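Pleline: "The Slow One Is Still Fast"

Doom bands are supposed to be hard to talk to. Fengying Xie, who sings and plays bass in Pleline, picks up on the second ring and asks if I've eaten.

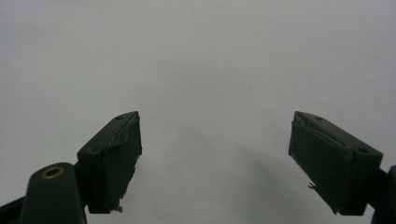
She is calling from the van, parked behind a club in Iltunby, with the drummer asleep across the back seat. The new record, Atallah, comes out in May on Waltex, and it has seven songs, one of which lasts longer than some marriages.

"We wrote that one as a three-minute thing," Xie says. "Then we played it at the right speed."

The right speed, for Pleline, is 48 beats per minute. I ask whether the drummer ever gets bored. "He says he does his taxes in there."

Atallah is loosely about a shipwreck in 1593, though Xie would prefer that people stop calling it a concept album. "There's a boat. It sinks. I wouldn't call that a concept -- that's just bad luck with a chorus."

Their last tour ended with a blown amp and a fight over a parking ticket. She still has the amp. The ticket, she says, is with a lawyer.

Does she worry that metal fans want something quicker? She thinks about it for a while, long enough that I check the line.

"We have one fast song now," she says. "The label asked for it. We play it last, so people can catch their bus."

They go on at nine tonight, and she still has to wake the drummer.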